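Unit 4: Storage, Reordering and Small Parts
Handout for the evening course in stockroom practice
Revised 2 June 2026

Last unit covered receiving. By now you should be able to check a delivery against its packing slip and write up a shortage. This unit deals with what happens between the receiving bench and the shelf, and with how you decide when to buy more.

Locations

Every item needs one home location, written on the item record and on the shelf label. The usual code runs aisle, bay, shelf, bin. Write it in the same order everywhere. A part that lives in two places will be counted wrong sooner or later, so if you need overflow space, give it its own code and record the quantity there separately.

Put fast movers between knee and shoulder height. Heavy items go low. Items that look alike should not sit next to each other, even if their part numbers are in sequence. Left-hand and right-hand versions of the same molding are the most common mix-up, followed by old and new revisions.
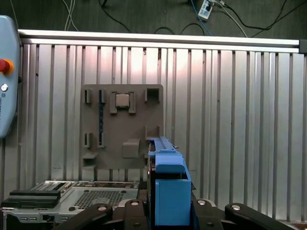
Small plastic parts bring a few problems of their own. Clips and tabs snap if bins are overfilled. Some plastics turn brittle in sunlight, so keep them away from windows. Leave parts in the supplier's bag until they are needed, and when you open a bag, move the label with the parts.

Reorder point

The reorder point is the stock level at which you place a new order. The basic formula is:

Reorder point = daily use x lead time in days + safety stock

Worked problem. The Gunell depot uses 300 clips a day. The supplier's lead time is 2 days. The depot keeps 300 clips as safety stock.

300 x 2 = 600
600 + 300 = 900

The order goes in when stock falls to 900. Note that lead time starts when you send the order and ends when the parts are on the shelf and available to pick. Time spent waiting on the receiving bench counts.

Students often leave out clips that are already on order. If an order is still open, add it to the stock on hand before you compare with the reorder point. Otherwise you will order twice.

Cycle counts

A cycle count checks a few locations at a time, so the stockroom can stay open. Count first, then look at the record. If the two differ, count again before you change anything. Check open picks and returns too, as many differences are only paperwork that has not caught up.

For next time

Read the Flernar case in the course packet, all 13 pages. Bring a calculator. The full physical inventory is covered in October, and you will need your notes from this unit then.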